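Bestandsaufnahme

Der Auftrag umfasste eine Seite. Trastent löste die Werkstatt zum Quartalsende auf, und Trefor Edwards sollte bis dahin ein Raumbuch vorlegen: Möbel, Leitungen, Einbauten, Zustand. Bewegliches Gerät der Mieter war nicht aufzunehmen. Unterschrieben hatte Lourenço Barreto, Abteilung Flächen.

Edwards begann an der Tür und arbeitete im Uhrzeigersinn. Er benutzte einen Stahlmaßstab, einen Bleistift der Härte H und die Formblätter der Firma Jandlow, die seit langem nicht mehr gedruckt wurden und von denen er noch einen Karton besaß. Das Formblatt hatte 40 Zeilen. Zeile 1 war für die Raumnummer vorgesehen. Der Raum hatte die Nummer 934, obwohl das Gebäude drei Geschosse hatte. Edwards trug sie ein.

Wände: weiß, Dispersionsfarbe, zwei Schichten, die untere älter. Im Streiflicht zeichneten sich verspachtelte Dübellöcher ab. Er vermerkte ihre Höhe über dem Fußboden, nicht ihren Zweck.

Die lange Werkbank nahm er als Nächstes auf. Holz, helle Platte, Gestell aus grauem Metall. Er legte die Wasserwaage in Längsrichtung auf, dann quer. Die Blase stand in beiden Fällen leicht neben der Mitte. Er schob ein gefaltetes Stück Papier unter ein Bein, las erneut ab, zog das Papier wieder heraus und trug den ursprünglichen Wert ein. Ein Raumbuch verzeichnet den vorgefundenen Zustand.

Am Arbeitsplatz hinter der Bank wurde weitergearbeitet. Edwards hatte darum gebeten, keine Rücksicht zu nehmen, und es wurde keine genommen. Unter der Platte stand ein Rechner mit einer senkrechten Reihe blauer Lichter. Bewegliches Gerät, also nicht aufzunehmen. Er notierte lediglich, dass der Bodenbelag an dieser Stelle nicht zugänglich war.
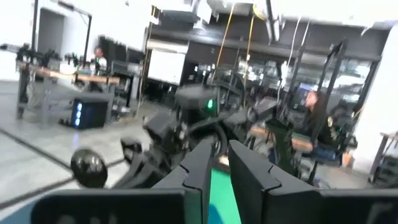
Schwierigkeiten bereitete die Decke. In der Mitte des Raumes hingen zwei gelbe Kabel herab, die auf keinem der Pläne verzeichnet waren. Im Plan von Beddoe, dem älteren, endete an dieser Stelle eine Lüftungsleitung. Im jüngeren Plan war das Feld leer. Edwards stellte die Leiter auf, stieg drei Sprossen hinauf und prüfte, ob die Kabel als Einbauten oder als bewegliches Gerät zu gelten hatten. Die Richtlinie Prana, Abschnitt 11, definierte als Einbau, was sich ohne Werkzeug nicht entfernen ließ. Er versuchte nicht, sie zu entfernen. Er stieg wieder hinunter und rief Barreto an.

»Zwei Kabel, gelb«, sagte er. »Abgang Decke. Ohne Planstand.«

»In Betrieb?«

»Das kann ich nicht feststellen, ohne sie zu trennen.«

»Dann lassen Sie die Zeile frei.«

»Das Formblatt sieht keine freien Zeilen vor.«

Barreto schwieg einige Sekunden. Im Hintergrund war eine Tastatur zu hören. »Wie lange machen Sie das schon, Herr Edwards?«

Edwards nannte die Zahl der Formblätter, die noch im Karton lagen. Es war die einzige Größe, die er in diesem Zusammenhang führte. Barreto bedankte sich und legte auf.

Er setzte die Aufnahme fort. Weiße Tafel, darüber dunkle Regalkonstruktion. Regale, belegt, Rückwand nicht einsehbar. Türöffnung in der weißen Wand, dahinter dunkel. Er maß die lichte Weite zweimal und erhielt zwei Werte, die um einen Millimeter voneinander abwichen. Beim dritten Mal ergab sich der erste Wert. Er trug ihn ein und strich den zweiten auf dem Notizblatt so durch, dass er lesbar blieb.

Vor achtzehn Jahren hatte er in demselben Gebäude eine Aufnahme für den Einzug gemacht. Das Blatt lag in seiner Mappe. Er hatte es mitgebracht, um die Maße zu vergleichen, und legte es nun neben das neue auf die Werkbank. Die Handschrift war damals steiler gewesen. Die lichte Weite der Türöffnung stimmte überein. In der Spalte für Bemerkungen stand ein einziges Wort: geeignet. Er konnte sich nicht erinnern, wofür.

Bis zum Abend waren 39 Zeilen ausgefüllt. Die letzte gehörte den Kabeln. Edwards spitzte den Bleistift, blies die Miene frei und schrieb: zwei Leitungen, gelb, von der Decke, Funktion dem Aufnehmenden nicht bekannt. Dann setzte er das Datum darunter, 5.4.24, und unterschrieb.

Das alte Blatt steckte er in die Mappe zurück. Das neue ließ er noch eine Weile auf der Bank liegen und hielt es mit zwei Fingern fest, bis er den Umschlag gefunden hatte.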